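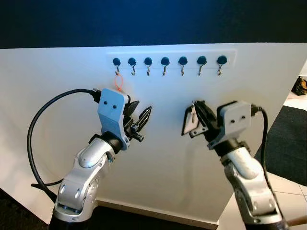 The hook rack at our Jadulport house

About Us

Jadulport School of Domestic and Household Studies is an independent residential college offering practical training in the running of homes, guest houses and small institutions. The school was founded by Willy Meijer, who had managed the linen rooms and kitchens of two large hotels and believed that such work deserved proper teaching. The first course was held in rented rooms above a draper's shop in Zutow Street. The school moved to its present house in Jadulport four years later and has remained there.

Our Purpose

The school exists to teach the everyday work of keeping a house in good order. Our students learn to cook for small and large tables, to care for cloth and furniture, to keep accounts, to plan a week's work and to lead a small staff. Most come to us after some years in paid work. Others join directly from school, and a number are preparing to run a family business.

We hold that this work is skilled and should be taught by those who have done it for a living. Every member of the teaching staff has spent at least 5 years in household or hotel service before joining us, and each returns to practice for a short period every other year.

Governance

The school is a registered educational trust. Its Principal, Danai Moschos, is responsible for teaching, admissions and the welfare of students. Valdemar Briem is Bursar and oversees the buildings, the kitchen garden and the school's finances. The Board of Governors is chaired by Salamatu Odukoya, formerly head of training at the Pruvost group of guest houses. The Board meets each term and publishes a yearly report, copies of which may be requested from the school office.

Courses

The Household Certificate is the school's main award. It is taught over 2 terms and requires 288 hours of attendance, of which the greater part is spent in the kitchens, laundry and workrooms. Written work is kept short. Students are assessed throughout by their tutors, and at the close of the second term each student takes charge of the house for a full day, including meals, rooms and the receiving of visitors.

The Certificate in Linen and Laundry is a shorter award for those already in employment. It covers washing, pressing, mending, stain removal and the storage of cloth, together with the keeping of a linen book. It is directed by Kristof Vanhove, who also leads the mending workshop open to the public during the winter months.

Evening classes are offered in bread making, household accounts, preserving and simple upholstery. No previous experience is needed. Places are given in order of application, and those living in the town pay a reduced fee.

The House and Grounds

The main house contains two teaching kitchens, a laundry, a sewing room, a dining room and a small library of some age, much of it given by former students. The library holds the Baltero Collection of household account books, which may be consulted by outside readers on written request. Bedrooms for resident students are on the upper floors. The kitchen garden lies behind the house and supplies herbs, soft fruit and most of the salad served at table. A lift was added during the last building works, and all teaching rooms can now be reached without stairs.

Fees and Support

Details of fees are set out in the prospectus. The Meijer Fund, created by the founder's family, gives grants towards fees and lodging to students who could not otherwise attend. Applicants to the Fund are asked to submit a letter of support from an employer or teacher. Decisions are made by the Board and are not affected by the date on which an application is received, provided that it arrives before the closing date.

Former Students

The Association of Former Students has 200 members and holds its annual lunch at the school each October. Members receive a printed newsletter and may attend evening classes at the reduced rate. Former students who have changed their address are kindly asked to inform the office.

Visiting the School

Those considering a course are welcome to visit during term. Visits are arranged by appointment and normally include a tour of the house, a meeting with a tutor and lunch in the dining room. Groups from schools and colleges should write to the Bursar in advance.

Enquiries about admission should be addressed to the Principal. Enquiries about the hire of rooms, deliveries and the garden should be addressed to the Bursar.

Page last reviewed: 19 Jan 2018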